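Robots are learning the housework over at Tullstead

I got a look inside Tullstead's workshop in April, and I'm still telling people about it! The company wants its humanoids to take on the bed making and laundry at small hotels, and the first place in line is the Semport, which has 84 rooms and (by its own count) goes through over 137 sheets on a busy morning.

So what happens to the people who do that now? I asked, of course. Eight of the hotel's housekeepers have been moved to half days at the workshop, same pay, where they go through the chores over and over so the machines have something to learn from. One of them told me her back hasn't felt this good in years. Another said she misses the guests, and she'd like to know what her job is called once the training is done. Fair question, and I didn't get much of an answer to it.

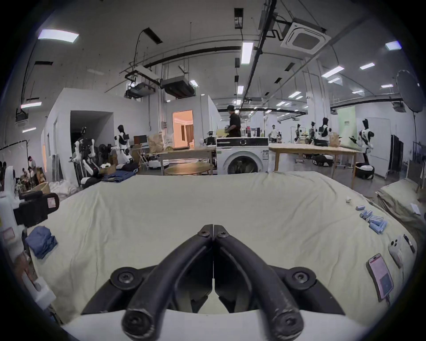
What I did get was a promise from the manager that all 79 people on the hotel's staff will keep their hours through the first year. After that, the plan is for housekeepers to check rooms and handle whatever the robots can't (fitted sheets, I'm guessing, which beat me every time). The union rep wants it in writing, and they're meeting again next month. I'll be there, with a notebook and probably too many questions.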